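Moving up from tennis-ball cricket to a hard-ball league, worth it?
Club Cricket Talk > Playing

offstumpgone
Thu 19 July
So our tennis-ball side (Skakum, bottom half of the table, great snacks) has been asked to join the Widmer hard-ball league next season. Entries close in October. Fee is 600 a team plus balls, and half our guys don't own pads. I'm keen, I've wanted to keep wicket to a proper ball for years! But three of our bowlers are grumbling. Anyone made the switch?

longhop_larry
We did. Lost our first 6 games and I still had more fun than in any tennis-ball season. Catching is the shock. Get everyone doing high catches now, before anybody spends money on a bat.

tworuns
Going to disagree with Larry here. We switched and were down to eight players by midseason. Guys with kids don't want a 40-over game that eats the whole Saturday. Also it's 700 once you add the umpire fee, they don't put that on the form.

longhop_larry
Only if you ask for neutral umpires. You can still supply your own in the bottom division.

tworuns
Not any more, they changed it. Check the rules page.

offstumpgone
Ugh, ok, I'll email them. What about keeping gloves? I've been looking at the Reko ones and the Minum ones and can't tell them apart except for the price.

silly_mid_on
I have the Rekos. Stiff as a board for weeks, then lovely. Buy the inners separately and go a size up. My hands were a mess until I did that.

tworuns
Minum for me, softer out of the box. The webbing went after one season though, so maybe don't listen to me.

silly_mid_on
Ha. Where are you guys playing home games, the matting pitch behind the school? Bounce is steep there, stand further back than you think.

offstumpgone
Yep, that one. Away at a tournament this weekend so I'll ask around the other keepers and report back. Room's fine, bed is huge, going to crash early.
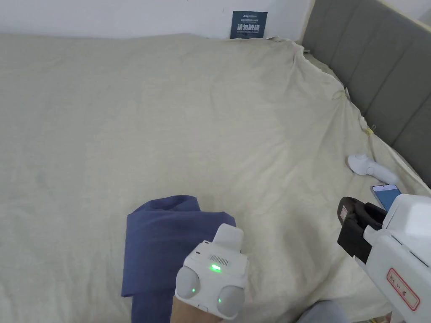
my bed for the weekend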